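Week 9 handout: Can a wrist camera tell you the grip is good?
Intro to Manipulation, lab stream
Instructor: Ilona Csizmadia. Lab questions to Patricio Escobar.

Read this before the bench session. It replaces the slides on gripper selection, which were too kind to the vendors.

1. The claim

The Govumum brochure says its two-finger gripper and wrist camera together give "full grasp awareness". Ask what that would mean. A colour camera measures light. It does not measure force, and it does not measure slip unless you compare one frame with another. If a supplier tells you otherwise, ask to see the error rate and the list of objects it was measured on.

The Ternedard report is a fair specimen. It gives 1,339 grasps and a very handsome success figure. Go to the appendix and you find that 400 of those were the same block in the same spot. A block with flat parallel sides is the easiest thing you can hand to a pair of parallel fingers. I would throw those trials out and see what is left of the headline.

2. What each view is worth

We use two kinds of view in this unit, overhead and wrist. Students tend to trust the wrist view more because it is closer. Closer is good for contact and poor for nearly everything else. The fingers hide part of the object, and the camera moves with the hand, so an apparent lean in the picture may belong to the object, the wrist or both. You cannot sort that out from a single frame.

The overhead view has the opposite fault. It gives you the layout of the table and very little about the contact, and the arm and its cables cover some of the workspace.
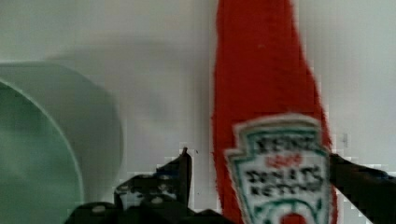
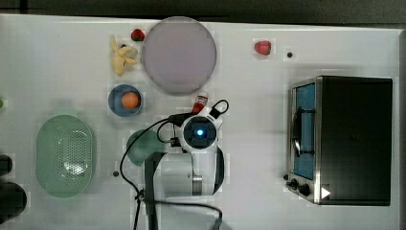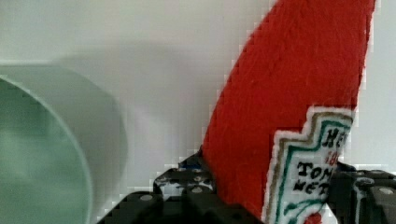
Figure 1. Ketchup bottle task. First and third: wrist camera, bottle between the fingers. Second: overhead camera, gripper head beside the small red-and-white bottle.

Look at the third picture before you write the word "rigid" in your report. The surface of that bottle looks more like felt than plastic. A soft object forgives a badly placed finger, and it can be squeezed well past the point where a hard one would have stopped the motor. A gripper that does well on it has earned a mark for soft objects and nothing more.

Compression is the other nuisance. In the first picture the edges of the bottle break into small blocks. Anyone planning to measure finger opening from pixels should say how many pixels of edge they are willing to lose.

3. Controllers

Loïc Leblanc will lend each group the Grernilora controller for half the session. The default setting closes until the motor current crosses a threshold, then reports "object held". It will report the same thing if a finger jams. In August I had it tell me 4 times running that it was holding something when the fingers had closed on a cable tie.

Log the current and the finger position together. Either one alone is weak evidence.

4. For your write-up

State what counted as a success before you ran anything. Lifted? Lifted and held for 2 seconds? Put back down upright?

Keep the failed runs in the table. Araceli Mateos marks this section and she does look for them.

If you compare grippers, change the gripper and leave the camera, the lighting and the object alone. Last year's groups changed all of them at once and then argued about finger pads.

Reading: Carrasco lab notes, chapter on contact sensing. Skip the market survey at the end.

Write-ups are due November 6, 2025, on paper or by email.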